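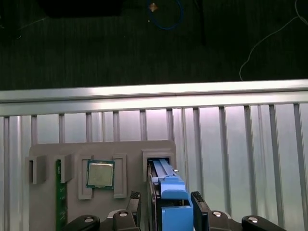

Minutes of the Zalow Street Garden Association

February 4, 2020

Search this site Enter keywords Go

Print this page | E-mail this page

Present: 18 members. The meeting opened at 6 p.m. in the upstairs room. The minutes of the last meeting were read and accepted with one change: the broken gate is the one on Curkow Lane, not the one by the compost bins.

1. Money

The balance stands at $1,019 after the insurance payment. Plot fees are still owed on six plots. Reminders will go out with the seed order forms. A member asked if fees could be paid in two parts. Agreed, provided the second part is in by the start of July.

2. Water

The water bill for last season was $333, up on the year before. Most of the rise was put down to the leak at the north tap, which ran for several weeks before it was found. The tap has been replaced. The meeting talked about rain barrels again. Kaimal Hardware has offered us a discount if we order six or more. There was support for this, but some members were worried about mosquitoes. Lids and screens to be priced before the next meeting.

Hoses are not to be left across the main path. This was also in last year's minutes.

3. Waiting list

The list is long and has not moved since last summer. It was proposed that plots left unworked by the end of May be offered to the next person on the list after one written warning. There was a long discussion. Several members felt that May was too early for anyone who had been sick or away. The proposal was changed to read "the end of June, or later by agreement" and passed, 14 in favor, 3 against, 1 not voting.

Two of the larger plots along the Zitell Avenue fence could be split in half when they next come free – no decision taken.

4. Compost

The left bin is full and ready to spread. The right bin is for new material only. Please cut up corn stalks and sunflower stems before adding them. No meat, no diseased tomato plants, no bags marked compostable, as they do not break down in our bins.

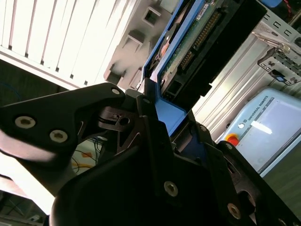 One member objected that the bins are too far from the lower plots, and that people there will go on piling weeds by the fence until a third bin is built. The meeting agreed to look at a site near the pear tree. Scrap lumber may be available – members who have any should bring it to the next work day.

5. Seed order

Forms are due back by the end of the month. Potatoes and onion sets will be ordered together again to save on shipping. Late orders cannot be added.

6. Other business

The shed lock sticks in cold weather and needs oil. The lost gloves are in the box inside the shed door.

The meeting closed at 7:40 p.m.

2 comments | 5 shares

Print this page | E-mail this page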